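Dretus hand and arm cell - four months on the cup line

Posting this from the break room so excuse the typing. People at the Bidby site keep asking me what we think of it before they sign for theirs. Short answer: good hand, decent arm, bad paperwork, and you will need to rethink who does what. Longer answer follows, as far as I get before shift change.

What we bought it for. Moving plastic cups between belt and tray. Dull job. At Grenholm two people did it per shift, standing, same reach over and over, and by November half the crew had a sore shoulder on the same side. Management wanted speed. We wanted the shoulders. Not the same thing and it matters when you set the targets, see further down.

Setup. Took us 4 days, the quote said one. The arm itself was bolted down and moving by lunch on the first day. Rest of the time went on the hand, the belt height and cabling. Budget for more bench than you think. Pendants, laptops, power bricks, adapters, all of it wants to be within reach of the person teaching the moves, and all of it has a cord.

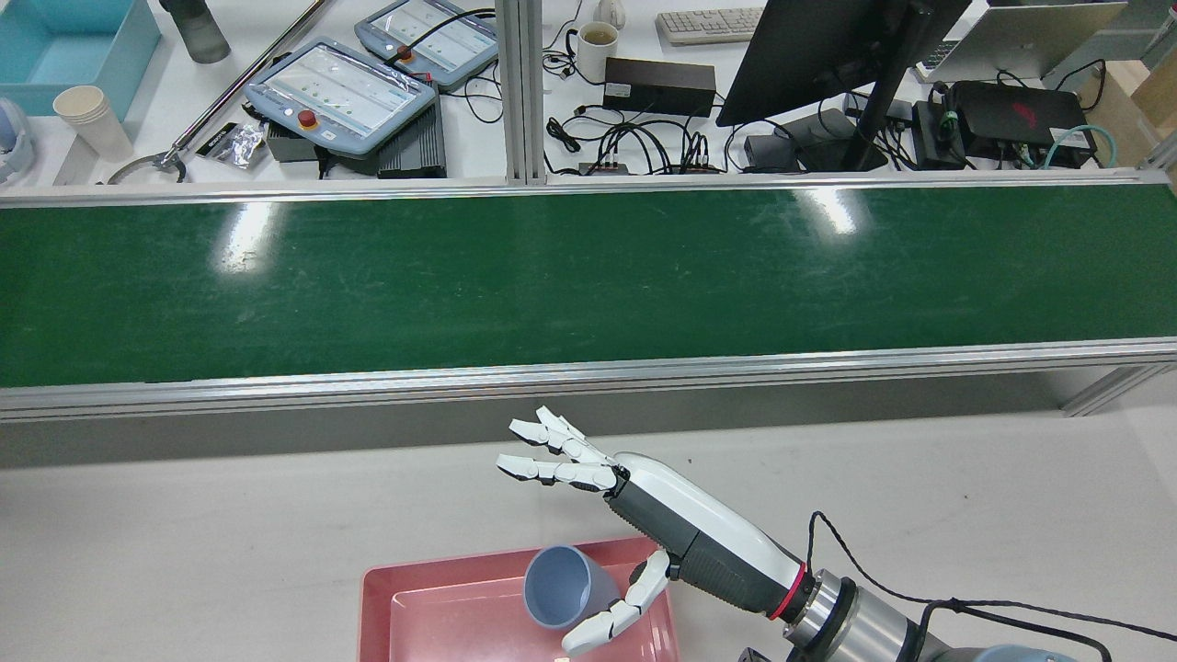 Cable ties are not in the box. Buy a bag. Also label both ends of everything on day one, we didn't and I spent an evening tracing black cables into other black cables.

The hand. Best part of the package by a distance. Fingers are jointed all the way along, and it can come at a cup from odd angles, which our old suction tool never could. Suction wanted the cup standing up straight with the base on top. Cups don't do that. They come down tipped over, rolled against the rail, whatever. With the hand you teach a handful of grips and it picks between them. Soft cups were a worry, we had it crushing the thin ones in the first week, then turned the grip force down two steps and the complaints stopped.

Downsides of the hand: slow to open. You notice it on every single release. And the finger joints collect dust, so somebody has to brush them out at end of shift. That somebody is now on the rota, it wasn't in anybody's plan.

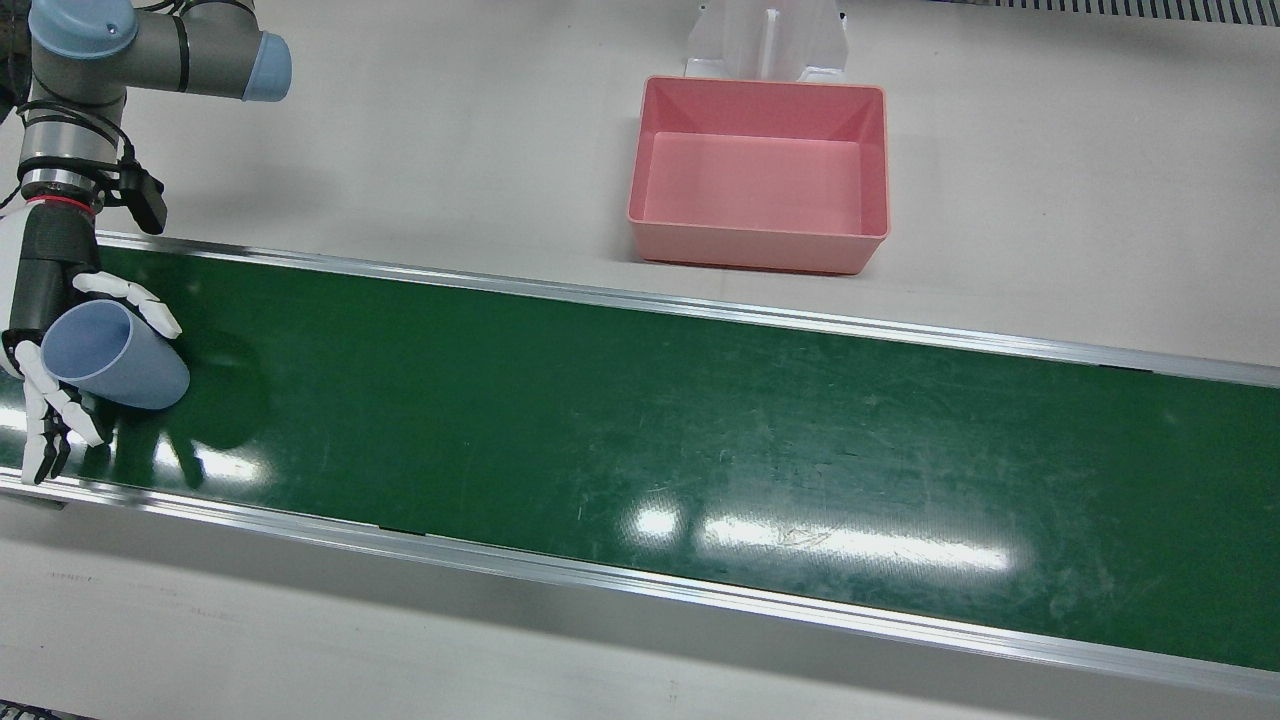

Speed. OK here's the part the managers read. A fresh person beats it. Easily. A person at the end of a shift does not. Over a full day we come out a little ahead, mostly from no breaks on the belt side. We ran a test batch of 1000 cups and had to step in 4 times, twice for a cup it knocked off the belt and twice for a stop with no reason given on the screen. The error log says "344" for both. Manual has no 344. Support told me it's a timing thing, update coming. Still waiting.

Reach is fine for a belt and a tray on the far side. If your tray has to sit further back, measure first. The wrist needs more room over the tray than the drawing in the manual shows, and the cable loop needs room too. We moved our tray three times before settling. 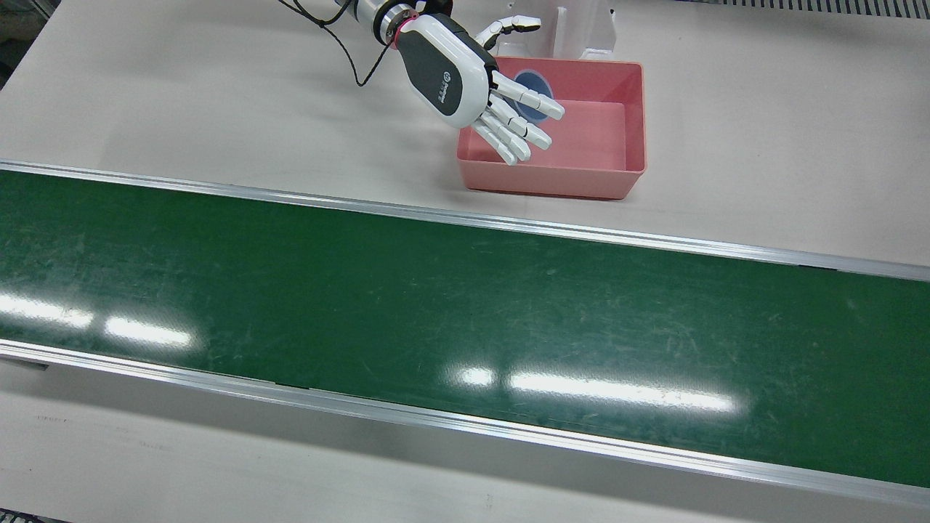

The right hand at the tray, on the far side of the belt.

Small round parts are harder for it than cups. We tried some flat lids and the success rate dropped off a lot. Would not buy it for lids. The sales guy from Đorđević (that's our dealer, fair prices, slow on the phone) says there is a fingertip kit for thin stuff. Have not tried it, can't say.

What changed for the people. Nobody was let go, and I want that said early because it was the first question in the canteen. The two belt jobs turned into one minder job plus one floating job. Minder watches the cell, clears jams, refills, brushes the hand. Floating person helps packing. Most folks prefer it. A couple really don't. One of our longest serving people told me she liked the belt because she could talk to the person next to her all day, and now there is no person next to her. I don't have a fix for that. We put the minder stool nearer to packing, helps a bit.

Also the minder job is more tiring than it looks. Watching a thing that mostly works is hard going. We swap every two hours now, were doing four at first and people were missing stops.

Training. The dealer gives you a half day, for two people. Not enough. Train everyone who will stand near it, including nights. Our night crew got a printed sheet and a "good luck" and for the first weeks they just hit the red button and waited for me to come in at 6. Can't blame them. Once they'd had a proper go with the pendant themselves, teach a move, wreck it, teach it again, the calls stopped. Pay people for the extra skill too. We got a small bump for minders after some arguing, should of been there from the start.
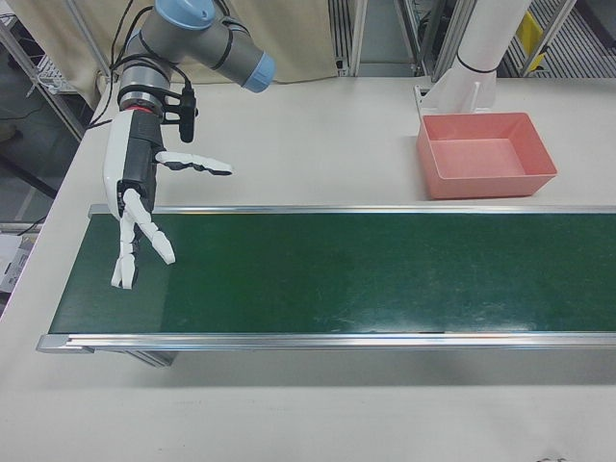 Spyros Vukadinović
Line lead, Grenholm

Noise, since Bidby asked: low. The belt is louder than the arm. You can hold a conversation next to it.

Cleaning: wipe the belt daily, ours scuffed up fast and it shows. Doesn't seem to bother the gripping. Bright overhead lights reflecting in the belt might be a problem for your camera setup, check that with the lights on AND off before you sign off the install. We only checked during the day.

Spares: get one full finger set up front. Delivery on ours was quoted at three weeks and took closer to five.

Targets: set them off the whole shift, not the best hour. Ours were set at 200 cups above what it could do and guess who got leaned on to make up the rest. The minder. By hand. Which was the exact thing we bought it to stop. Fixed now but it took a month of me nagging.

Would I buy again: yes for cups. No for lids. Shoulders are better, I asked round the crew last week.

Hand 5/5
Arm 4/5
Manual 1/5
Support 2/5, will change it if the 344 update ever shows up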